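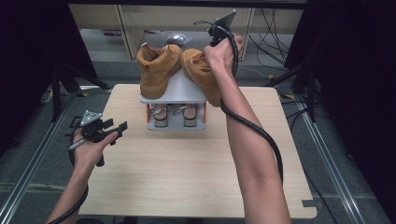

# Flitetti Home Arm: can it tidy the hallway yet?

The short answer is "some of it, on a good day," and if you have a few minutes we'd love to give you the long answer too, because people write to us every week hoping to hear that the chores are finished forever, and we would much prefer that you buy a Flitetti knowing what you're getting!

Flitetti is a two-armed helper for small, repeated jobs around the house. It rolls up to a table or a low shelf, works within reach of its base, and parks itself on its charger when it's done. We build it at Keskin, in the same shop where we've been making lifting aids since before anyone asked us about laundry.

## Shoes, our favorite hard problem

Shoes sound easy. Then you try a pair of suede work boots, with high collars that give way when you squeeze them and a heavy sole that wants to swing, and you're putting them on the upper shelf of a two-tier rack with another pair already sitting underneath. A person tips the boot a little and sets it down without thinking. Flitetti has had to learn that tip, and it still takes its time over it (bring a cup of coffee).

Our shoe routine, Stusmont, was trained on 2,083 placements done by hand, and 373 of those were boots. Firdevs Yurt, who runs our training room, would like twice as many boots, and she's probably right.

## What it does today

| Chore | Where we are |
|---|---|
| Sneakers and flats onto a rack | Ready |
| Tall or soft boots | Works, slowly; check the pairing |
| Folding hand towels | Ready |
| Folding shirts | In testing |
| Tying laces | No |
| Stairs | No, and not planned |

## The details

- Lift per arm: 18 ounces in the standard kit, so one shoe at a time, and heavier boots need the Cukitz wrist
- Tallest shelf it can reach: 905 mm from the floor
- Floors: hard floors and low carpet
- In the box: base, two arms, soft and firm jaw pads, charger, Stusmont

The Cukitz wrist is sold separately, and if your hallway is mostly winter footwear you'll want it from the start. It comes with its own pads and a small hex key that fits the arm screws too, so do hang on to it.

The next Stusmont update is due in February and covers ankle boots with side zips. It's free for every owner and installs overnight while the base is charging.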